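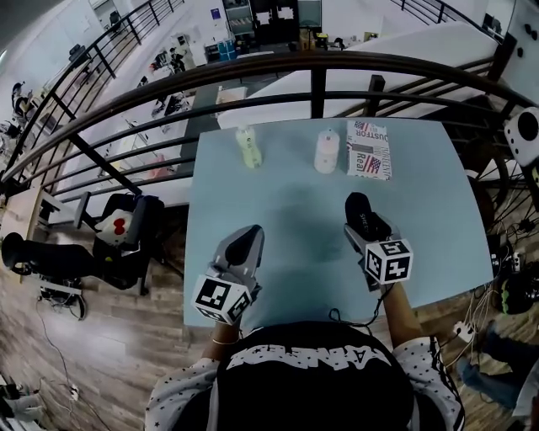
Upper floor tables open again for sorting

Rustine has opened the upper floor of its workshop building again, with a small sorting area beside the railing. Light blue tables stand there now, and members can bring bottles, small boxes and other things from home that need a place or a new owner.

The area was closed for 15 days while the floor was cleaned. It opens each morning at 6. 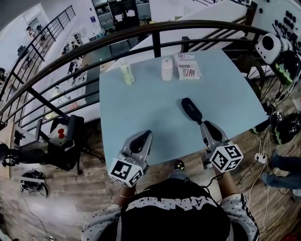 Pushpa Ahuja

Small items are kept in a row at the far side of the table, so the near side stays free for work. On one table there was a pale green bottle, a white container with a rounded top and a small box with an American flag design. Members are asked to close all caps well - the railing is near, and people work on the lower level too.
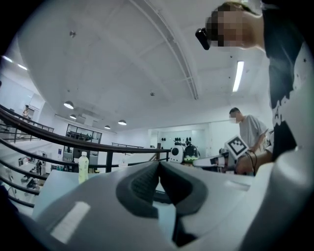
Tall bottles should therefore stand upright and never on the handrail. Apinya Inthanon, who keeps the list of items, asks that each one gets a label before it goes to the shelves downstairs. The list has 1140 entries at the moment, and there is room for 2000. The next sorting period is planned for October.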